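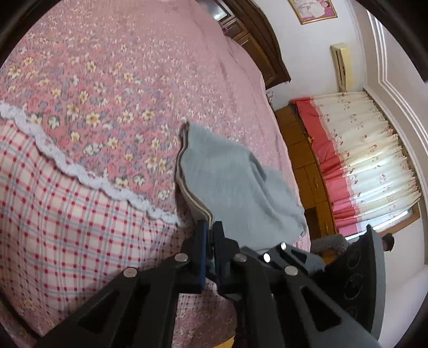

7. Recording a folding demonstration

Applies to the Zavik hand-held gripper, firmware 2 and later.

1. Lay the cloth on the bed and open the curtains or switch on a lamp. Keep the light the same for the whole set.
2. Hold the gripper with the jaws open and press Record. Wait for the tone.
3. Close the jaws on the folded edge. Both finger pads must touch the cloth before you lift.
4. Make the fold at an even pace, set the cloth down and open the jaws fully.
5. Press Record again to close the take.

Note: Record 25 takes per item. Shorter sets will load in Otetti but cannot be used for training.

Note: Patterned bedding helps tracking — plain white sheets may trigger error 758 (position lost). Delete the take and repeat from step 2.

CAUTION: Keep fingers, lace and loose threads away from the linkage pivots.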